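Hanlow, February 2026

# Robot learns to fold laundry by being told when to give up

A research group at Furnov, the automation lab on the old cannery road in Hanlow, has put out a report on a way of teaching robot arms to handle clothes. The method has a grand name in the paper's title and a plainer one in the hallway, where it is called "let go." The second name describes it better.

Most folding robots are trained by copying. A person steers the arms through a fold, the motions and camera views are recorded, and a program learns to produce the same kind of motion when it sees the same kind of cloth. The trouble starts when the cloth does something the person's cloth didn't do. A sleeve slides out of a finger, and the arms carry on folding with great confidence and no sleeve. Anyone who has watched one of these machines tuck a handful of air neatly under a shirt will know the feeling, somewhere between pity and wanting your grant money back.

Furnov's answer is to train on the failures too. The team recorded 1,000 attempts at picking up and folding ordinary clothes, and kept the bad ones. Six were lost to a full disk, which the report mentions in a footnote with more dignity than it deserves, and that left 994. Every attempt was then marked at the moment when a patient human would have opened the fingers, backed off and started again. The program learns two things from the same recordings: what to do next, and whether doing anything next is a good idea.

"We spent two years teaching it to hold on," said Kieran Lockwood, who leads the project. "Then we read our own logs and saw that the runs we liked best were the ones where the operator dropped the shirt early and grabbed it better."

The marking was done by hand, and the report is frank about how dull this was. Two people looked at each recording and had to agree on the moment within half a second. When they couldn't, Lockwood decided. He says he was overruled once, over a pillowcase, and he still brings it up.

In the final tests the arms were given 994 fresh attempts, to match the training set, and finished 816 of them with a fold that the graders accepted. The graders were asked one question, which was whether they would put the item in a drawer as it was. Lockwood concedes that this depends on the drawer. His own, he says, would have passed nearly everything.

The older copying program, run on the same two arms and the same clothes, did well on towels and T-shirts and poorly on anything with a waistband. It also never stopped. Several of its runs had to be ended by a person reaching for the switch while the arms smoothed a patch of table with real tenderness.

Where the new method earns its keep is in the second try. When the arms let go and started over, the report says, the second grip was usually in a better place than the first, in part because the cloth had been tugged flatter in the meantime. A failed grab turns out to be a crude form of ironing. The authors offer this as an observation and leave the theory to somebody with more funding.

There are costs. Letting go takes time, and a run with several restarts can last long enough for a person to fold the item, put it away and make coffee. The early versions were also quitters. One trained last July released everything it touched, on the sound reasoning that this was never marked as a mistake. The fix was a small penalty for each release, tuned over 31 versions until the arms were neither stubborn nor spineless. Version 31 is the one in the report. The thirty before it are kept on a server in a folder named "character."

The clothes come from Kelemen, a secondhand shop two streets over, which sells them to the lab by the sack. The group had started with new garments, all the same brand and size, and got very good results that fell apart as soon as someone brought in a shirt from home. Used clothes are faded, stretched and frayed, and no two pairs of pants agree on where the knees are. The lab now considers this a feature and pays by weight.
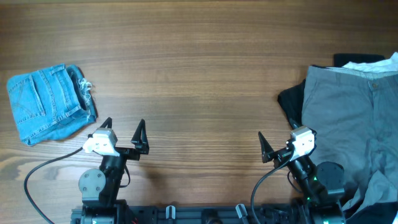
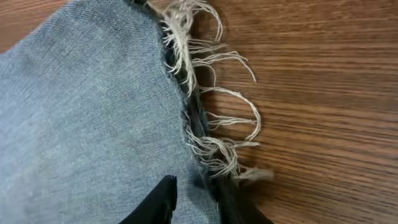
Lockwood's group is now working on edges, the part of the problem that the report handles least well. To fold anything, the program first has to decide where the cloth ends, and the training recordings taught it to expect a clean line between fabric and table. Cutoff shorts don't have one. The denim stops, and then a fringe of pale thread goes on past it in curls and loops over the wood, and the program must choose which of those counts as the hem. Choose the denim and the grip is firm. Choose the thread and the fingers close on something that weighs next to nothing and holds about as well. The marks help here only after the fact, by telling the arms that they've grabbed badly, and Lockwood would like them to know it a little sooner. A label for "thread, ignore" has been added to the next round of recordings. The people doing the marking have asked how many threads he means.

Famstead, which makes machines for hotel laundries, has asked for a demonstration. Hotel laundry is mostly sheets, and sheets are not in the report. Lockwood says the method should carry over, with larger arms and a larger table, and that he has told the company so in writing with the word "should" underlined.

The recordings, including all the bad ones, will be free to download from Furnov once the faces of passing colleagues have been blurred. The group is also looking for more clothes with drawstrings, which can be left at the front desk in Hanlow during office hours. Clean, please.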